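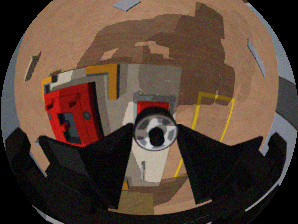

**Why does the planner drop every grasp candidate once the wrist camera is on its fisheye model?**

The self-filter mask was still being built with the old pinhole projection, so it landed in the wrong pixels and the gripper's own fingers got treated as obstacles. Rebuild the mask with the fisheye model and the candidates come back.

OK, that's the short version for anybody searching. The long version is the rest of this ticket, which I've kept open since February (sorry!).

**Setup**

- Sim: Dernstead, wrist camera on the circular fisheye lens
- Planner: Plolura, default grasp sampler
- Task: Espinoza cell, round hub-looking part, place zone is the yellow outline on the tabletop
- Logging: Clando

**What I saw**

Every run died at the same spot. The arm gets over the part, the sampler spits out its 3,000 candidates, the collision check runs, and I get this:

```
[grasp] sampled: 3000
[grasp] after collision: 0
[grasp] no valid candidates, aborting
```

Zero! With the old camera model I'd never had a run go to zero, so I went straight for the camera changes (and then wandered off anyway, see below).

**Stuff I tried that didn't help**

1. Turned the collision padding way down. Still zero.
2. Swapped the tabletop texture for plain gray, on the theory that the big dark brown patch was messing with depth. It wasn't, depth comes straight from the renderer in this setup and doesn't care what color anything is. I knew that. I lost most of an afternoon to it.
3. Bumped the sampler seed 18 times in a loop. I'm not proud of this one.
4. Pulled the gray assembly out of the planning scene completely. Still zero, and that's what finally made me suspicious of the gripper.

**What it was**

I dumped the filtered point cloud from Clando and colored it by distance to the palm. There was a fat clump of 3,123 points sitting right where the fingers are. Those should all have been masked out. The mask builder had its own copy of the projection settings and never read the new ones, so near the rim, where the fisheye bends things the most, the mask and the fingers hardly overlapped.

**Fix**

In the perception config:

```yaml
self_filter:
 camera_model: from_sensor # was: pinhole
 rebuild_on_start: true
```

Then delete the cached mask by hand, or it'll happily load the stale one and you'll think the fix did nothing. Ask me how I know.

**After**

Ran 100 resets overnight with the fix in and the original texture and padding back where they were. No zero-candidate aborts in any of them. A few placements still drift toward the edge of the yellow outline, but that looks like a controller gain thing and I'm opening a separate ticket for it.

**Still to do**

- Make the mask cache check the camera model before loading
- Print a warning when the masked cloud still has points inside the finger meshes
- Put the padding value in the run log, I kept forgetting which one I was on

Leaving this open till the cache check is merged.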